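Ticket 2604: Glasses case will not stay shut
Product: Nendov flat case, navy
Opened: 13/04/2026
Status: Closed, part replaced

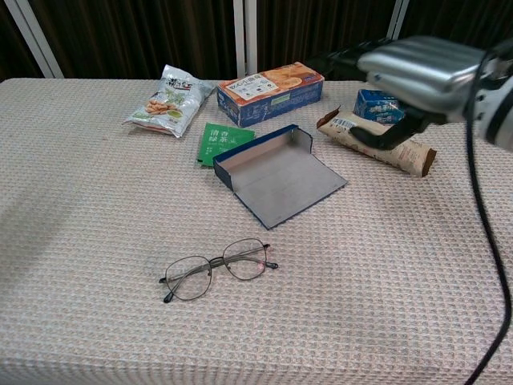 Problem as reported: The lid closes on an empty case and holds. With glasses inside, it springs open within a minute or two, or as soon as the case goes into a bag. The case was bought in January and closed normally with an older pair. The current pair is a Provby thin metal frame with rounded lenses.

Log

Entry 1. Asked customer to confirm the case closes empty on a hard surface. Confirmed. Hinge not suspected at this stage.

Entry 2. Asked customer how the glasses are placed in the case. Reply: arms folded, lenses facing down, left arm over right. Advised lenses facing up, right arm folded first. The lid now holds for longer but still opens when the case is tilted.

Entry 3. Asked for inside depth and folded height of the glasses. Customer has no calipers and used a ruler. Folded height is 2 mm over the usable depth at the nose pads. The older pair sat lower because the pads were molded into the frame.

Entry 4. Suggested removing the cleaning cloth from the case. Customer had already done this. No change.

Entry 5. Customer asked whether the nose pads could be bent inward. Not recommended. Pad arms on thin metal frames can snap, and the fit on the face will change. Referred to an optician if the fit also needs work.

Entry 6. Customer tried a rubber band around the case. It holds, but leaves a mark on the shell. Not accepted as a fix.

Entry 7. Compared sizes. The Nendov flat case is sold in standard and deep versions with the same footprint. Deep adds enough height to clear the pads. Fekness store had the deep version in navy. Exchange approved under the 75-day fit policy.

Entry 8. Replacement received. Customer reports that the lid stays closed in a bag and when the case is held upside down. Cleaning cloth put back in, no effect on closing.

Cause: Case too shallow for frames with raised nose pads. No defect in hinge or lid.

Resolution: Exchanged standard for deep. Old case returned to Fekness.

Follow-up: Size note added to the product page. Same question is open for the Lie soft-lined case, tracked separately.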